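Stekavar Robotics Club: questions we get asked a lot

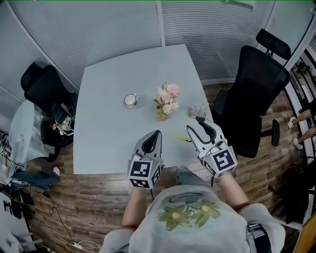

A hand-held gripper in each hand, with the mug and the flowers waiting on the table.

Do I need to know any programming?
Not at all! Plenty of our members had never written a line of code when they joined, and the first few weeks are mostly spent handling things and asking questions (please do ask them, we love it).

What will I be doing with the grippers?
You pick up and move everyday objects, and the recordings go into our shared project, which we call Enura. By the end of last term we had 2,205 of them, and we would dearly like to reach 3,000 by July — so new hands are very welcome.

Why are there patterned cubes on them?
The black and white squares let the software work out where each gripper is and which way it is turned.

How long is a session?
Each one runs for 2 hours, with a break for tea somewhere in the middle, though people do tend to stay and chat.

Is there a fee?
It's 100 a term, and that covers all the kit. If that is difficult for you, have a quiet word with Shaohua Dai and we'll sort something out.

Can I bring a friend along?
Of course, just let us know beforehand so that we can set out another chair.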